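This site uses cookies to remember your settings. Accept all / Manage preferences

Tray edger, notebook, August, started 4 pm

Picking up from the last entry. Still doing the octagon trays by hand while the edger gets built, and the point of today was to write down how the hand job goes so the machine can copy it. 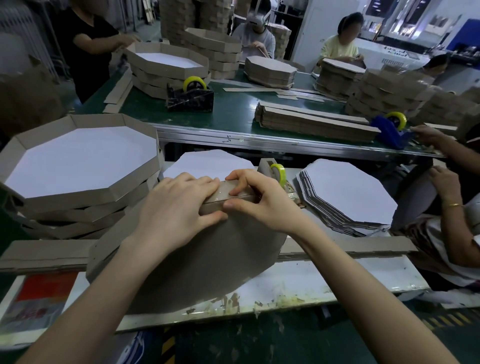 Strip alignment is the whole problem. The glue or tape part I'm not worried about. If the strip starts off square it stays square around most of the walls, if it starts off even a bit crooked the last corner is junk and there's no saving it. Want the machine to do the first wall REALLY well and then coast.

What the jig has to do:
- hold the octagon by the flat, index one side at a time
- press strip down along full length of the side, not just the ends
- fold at the corner, hold, tape
- let go without tearing the liner (still the bad one)

Indexer. Zodik stepper on the turntable, belt drive, eight stops. Homing off a printed flag and an optical switch. Flag was too narrow, it missed home on fast moves. Reprinted wider, runs fine at slow speed, haven't tried fast again. Belt has a bit of slack I keep meaning to fix. FIX IT before the next test, it shows up as a lean on every fourth side or so and I wasted an hour last time thinking it was code.

Press bar. Foam strip on aluminum angle, lowered by two small cylinders. First version crushed the flutes. Turned the regulator down to 29 psi and the dents went away but then the strip creeps when the fold arm comes over. Tried 2 layers of foam, better. Tried rubber sheet insted, grabs well but leaves black marks on white liner so no. Back to foam. By hand you press with a flat palm near one end and pinch the other, and the pinch is what stops the creep, so maybe bar + one small pinch finger at the far end. Sketch on the back of the parts list.

Fold arm. Servo from the Hideck kit, strong enough, noisy. Corner needs a score line or it bulges. Scoring with the pizza wheel thing works if the board is fresh. Old board that sat by the door scores mushy, I think humidity. Vilja says store it flat under weight and stop complaining. OK.

Tape head. Not started. Options:
a) Buy the Vidal head, bolts right on, costs more than everything else in this build put together
b) take a hand dispenser apart and drive the roller
c) machine does strips and folds, person does tape

Leaning c for now. Tape by hand is quick once someone isn't also fighting to hold the strip down. Vilja Kettunen wants b and has already opened one up on the bench so we may end up with b regardless.

Run log, indexer + press + fold, no tape:
first batch: 100 sides commanded, skipped home twice, lots of creep
second batch, double foam: creep mostly gone, 4 bad corners, all on old board
third batch: stopped it, fold arm horn came loose. Threadlock!! also a longer screw

Software. Sequence is on the Vidari controller now, moved off the laptop. Every step waits for its switch except the fold, which is just timed, and that is lazy and I know it. Put a switch on the fold. E-stop cuts the air AND the motor power, tested both, bar goes up on springs when air drops. Don't change that plumbing without telling me. Whoever moved the dump valve please put it back where it was.

Safety note for everyone in the shop, keep fingers off the turntable when the amber light is on. Guard is cut but not mounted, hinges on order. Untill it's on, one person runs it and nobody reaches in.

Little stuff
- offcuts keep getting under the turntable and jamming it, need a skirt or a brush
- blade in the tape cutter is dull, new ones in the top drawer
- label the cut strips by length. I used the short ones again
- vacuum side channel, dust is getting on the optical switch
- table height is wrong for me, fine for Vilja, put it on blocks

Next: belt tension, fold switch, pinch finger v1 in printed PETG, then rerun the second batch on fresh board only. If creep is gone with the pinch finger I'll drop the pressure again and see how low it goes. Printer is booked till 9 so pinch finger goes on overnight.

Sign up for the shop newsletter. Enter your email. Unsubscribe any time.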